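Clearing up after lunch with Jadwiga Witkowska

I'd been promised soup. What I got, when I turned up at Andcombe a bit after one, was the tail end of everybody's lunch and a tea towel (fair enough, I was late!). Jadwiga Witkowska has run the midday meal there long enough to have strong feelings about dish racks, and I'd come to ask her about exactly that, the ten minutes after people stop eating.

"Everyone wants to talk about menus," she said, pulling out a chair for me with her foot. "I can talk menus. But the clearing is where a kitchen goes wrong, and it goes wrong in the same spot every day."

The spot, according to her, is the table. At Andcombe she doesn't let anyone carry plates off one by one. The trays come first, and the rubbish gets its own tub.
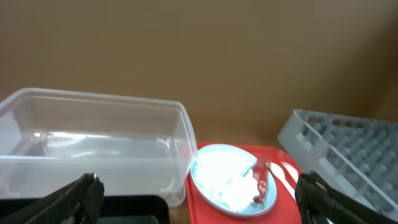
Reading time: 2 minutes

I asked why she's so fond of a red tray. She laughed at me a little.

"You can see everything on red! A white spoon on a white bench, you'll lose it, it's in the bin with the serviettes and you're buying spoons again in March. Put it on red and even I can find it without my glasses."

The clear tub is the same idea. She used to have a proper kitchen bin beside the table, lid and pedal and all, and she hated it. People scraped half a meal in there and a fork went with it. With see-through sides you get a second look before anything is tipped out, and she reckons that second look has saved her more cutlery than any sign she ever taped up. (There were signs. I saw one on the pantry door, very faded, with a lot of underlining.)

Then we got onto rice, which I hadn't planned on, but she had plenty to say.

"Rice is the worst. Worse than gravy. You wipe it wet and it smears, and then it's in the cloth, and the cloth goes in the sink, and the sink blocks. Leave it. Let it dry a bit and brush it together." She did the motion on the tabletop with the side of her hand. Scraps go on something flat and dark where the grains show up, and whatever lands on the wood gets swept up at the end, after the dishes, never before.
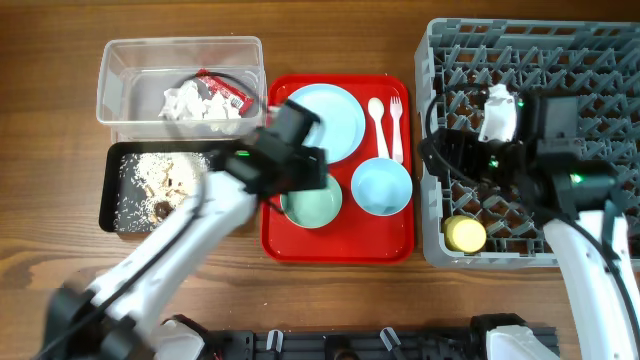
Léonie Sabatier disagreed from the other side of the room, saying she'd always do the rice first, while people were still finding their coats, or else it ends up in your socks by two o'clock.

"She says this every week," said Jadwiga, quite happily.

They do agree on the order for the rest. Paper and wrappers out, spoons and forks together, then plates, then bowls, and the rack only gets loaded once the tray has been sorted. Jadwiga likes bowls tipped well forward so they don't hold water. Léonie likes them wherever they'll fit.

I dried while they argued about it. The soup, for the record, was leek, and I was given the last of it in a mug.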